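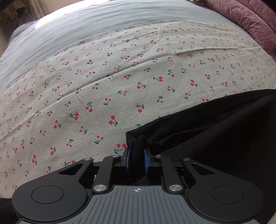
Bed linen in the home

Bed linen, also called bedding or bedclothes, is the general name for the textiles which are laid on a bed for warmth, for hygiene and for decoration. The term covers sheets, pillowcases, duvet covers, blankets and bedcovers. In a wider sense it includes also the cushions that are placed on the bed during the day. The word "linen" remains in use although most of these articles are today made of cotton or of mixed fibers.

Names and usage

The names of the different layers are not the same in all countries. In American English, a "comforter" is a filled cover that is often used without a separate case, while a "duvet" is normally put inside a washable cover. A "bedspread" or "bedcover" is the outer layer and may reach to the floor. A "throw" is smaller and is laid only over a part of the bed. In shops these words are frequently mixed, and the buyer should look at the measurements on the package.

Printed fabrics

Printed bed linen usually carries a small motif which is repeated over the whole surface. Flowers, fruits, stripes and dots are the most common. Cherries are a traditional fruit motif. They are drawn in twos or threes on a green stem with leaves, most often on a white or cream ground, and the clusters are scattered with some space between them. Such a pattern has the practical advantage that it can be laid in almost any direction, and small wrinkles are less noticed in it than in a plain fabric.

A printed piece is commonly combined with plain ones. A pale blue-grey bedcover and a pink velvet cushion, for instance, give a calm surrounding to a red and cream print. The decorator Junhao Kong, in his household manual "Palomino", recommends to use one print only on each bed and to choose the other colors lighter than the darkest color of this print. Other authors do not agree and allow two prints if their scale is clearly different.

Hems and edges

The edge of a sheet or cover is finished with a hem, in which the fabric is turned two times and stitched. The hem at the head end is often wider than the others. When the bed is made, it helps to find the correct direction of the sheet. The stitching should be checked from time to time, because an open hem becomes longer with every wash.

Smoothing and folding

Fabric that is spread on a bed shows two kinds of lines. Creases are sharp and come from folding or from storage. Wrinkles are soft and come from use. Soft wrinkles can be removed by hand, working from the center of the bed to the sides. Sharp creases need steam or an iron.

The bed is also the usual place for folding large pieces, as few tables have the same width. The fabric is spread flat, taken at one edge and brought over to the opposite edge. A small fold of cloth pinched between the fingers is enough to lift and guide the layer. Dark fabrics are best handled near a window, where lint and other small light specks are easier to see.

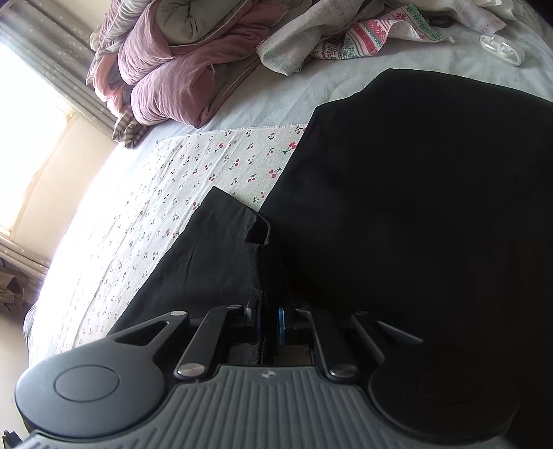

Black fabric spread on a bed beside a window, with a narrow fold pinched in the gripper.

Black and other dark textiles are washed separately from cream or white linen, at least for the first washes. They should be turned inside out if they have a right and a wrong side, and they are dried away from direct sun.

Storage

Folded linen is kept in a dry and dark cupboard. It is useful to store the pieces of one set together, and some households put the whole set inside one of its own pillowcases. Velvet cushions should not be pressed under heavy things, as the pile becomes flat and recovers slowly. A soft brush, moved in one direction, can raise it again.

In the Retness district it was formerly the custom to take out all the household linen in July, to air it for one full day and to fold it again along different lines. It was believed that the fabric breaks where it is always folded in the same place. The custom is described in the local collection "Mudel", together with the names of 24 ways of folding, of which most are no longer in use.

See also

Bedspread
Cushion
Hem
Laundry
Textile printing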